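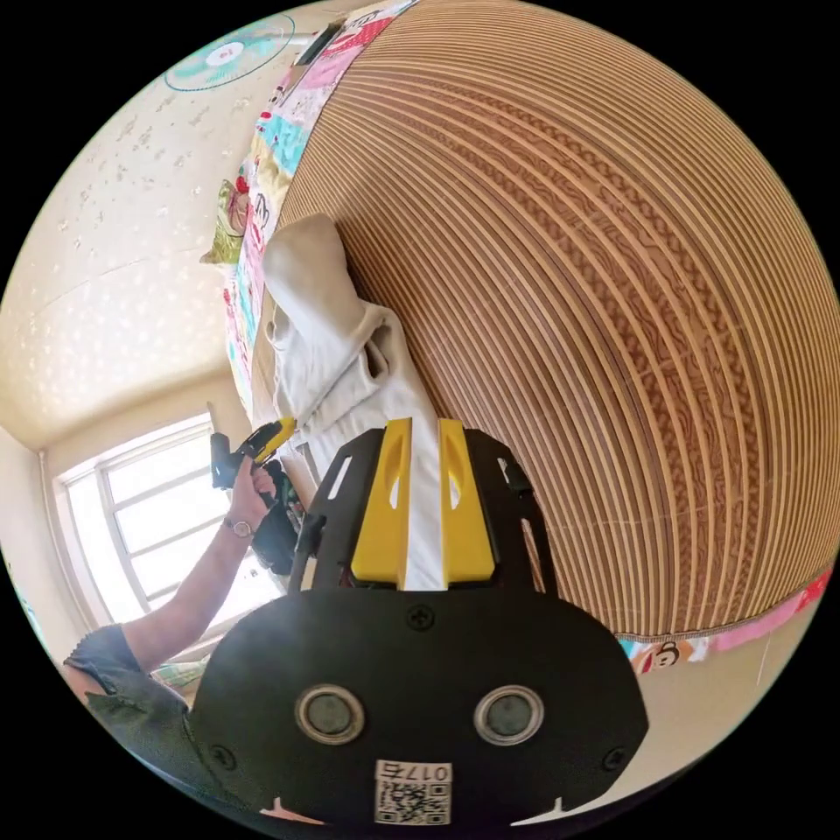 # Oltik finger comparison, soft items

By Larysa Yatsenko, April

Hand-held recordings made to compare two finger sets, Oltik and Xenos, on cloth. The yellow fingers with the slotted tips are the Oltik set. Labels on the housings are kept as they were, e.g. "017右".

## Contents

- 234 clips, 97 of them with Xenos fingers
- Items: small white cloths, picked up on a bed
- Longest clip: 20 seconds

## Known problems

Thin cloth slips out of the Xenos fingers when pulled sideways - those clips are kept and marked `slip`. Window light washes out part of the view in the daytime clips.

Comments

Zawadi Mabula: Are the slip marks per clip or per grasp?

Larysa Yatsenko: Per clip.

Corina Wallner: Loader fails on clip 12 for me - the rest are fine.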